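Reporting on Public Events, Handout for Week 5
Covering a death at a strike or a demonstration
Prepared by Fiona Paterson, Tarport

Please read this before the seminar. In the seminar we will work with the Rutherford exercise, so bring the printed agency copy with you, and a pen in a different color.

1. The case we work with

The Rutherford exercise is a set of short reports on a dock workers' strike in the harbor town of Duvora. In the third week of the strike a crane driver, Donnie Drummond, dies in the night in the union tent at gate 3. The police issue a statement of two sentences. The union issues a longer one. The port company says nothing until the evening. You have all three texts, and also the first version which the agency sent out and the corrected version which came later.

Most students, when they get this material, begin with the headline. I ask you to begin with the question of who is speaking. Mark every sentence in the first version with a letter: P for police, U for union, C for company, and a question mark if you cannot tell. Last year there were many question marks, and this is a fault of the report and also a good lesson for us.

2. Cause of death

In the first hours the reporter usually has only a possible cause. The police may say "a suspected stroke" or "he was found not breathing." A doctor has perhaps not yet seen the body. The report must keep this doubt, and it must keep it in the headline too, where space is short and the temptation is strong. Compare:

Striker dies of stroke at harbor gate
Striker found dead at harbor gate, police say

The first one is shorter to read and gives more, but on that morning it was not known. If the examination shows something else, the paper has to print a correction, and the family has already read the wrong thing.

Be careful also with the word "after." "He died after three weeks of protest" is true as a matter of time. But many readers will understand that the protest killed him. The word "during" is often safer. In some cases you may want to report that the union makes this connection. Then write it as the union's claim, with a name and a position -- not as "many feel" or "it is believed."
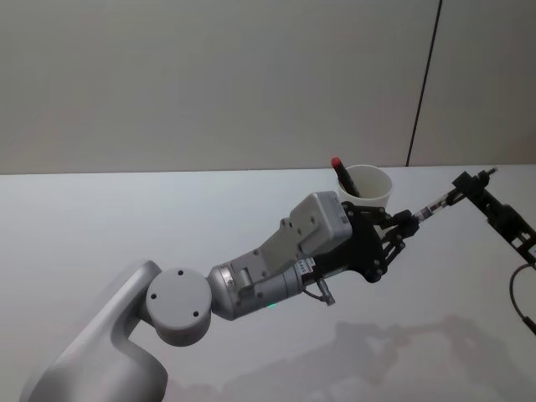
The same care is needed with words for the place. In the exercise the tent is called a "camp" by the union, an "illegal blockade" by the company and a "site" by the police. None of these is neutral for all readers. I suggest "the tent at the gate" on first mention and later only "the tent." It is a little boring, and you will survive it.

3. Numbers

The union says that 3689 workers have signed the strike list. The police say that 16 persons slept in the tent that night. These two numbers do not contradict each other, but in the agency's first version they stand so close together that the reader thinks one of them must be a lie. Always write what was counted, by whom, and on which day. A number with no source should be left out.

4. The family

Names are given only when the relatives have been told. In our material the union published the name before the police did. Does this make it free to use? My own view is that a reporter should still call the police desk and ask one question: have the relatives been informed? The local paper, Fumier, waited until the afternoon. The agency did not wait. We will discuss both decisions, and I do not expect that all of you will agree with me.

Age, home town and occupation are normal details. Debts, illness and old court cases need a special reason. A sentence from a neighbor is not a reason.

5. The second event

On the same day another worker is hurt by a truck, far from the gate. The agency puts both events into one report and calls them "two incidents at the strike." Was the second one at the strike at all? Read paragraph four of the agency copy again and look for the place name. When two events have no connection, the report should say so early -- in the first or second sentence, not at the end, where editors cut.

Task for the seminar

Write a report of the first event, five sentences at most, using only what was known at noon. Then write one more sentence with what came in the evening, and decide where it goes. Please do not use the corrected version for the first part.

Those who were absent in Week 4 should also read the handout on attribution verbs ("said," "claimed," "admitted"). Copies are in the tray outside my office.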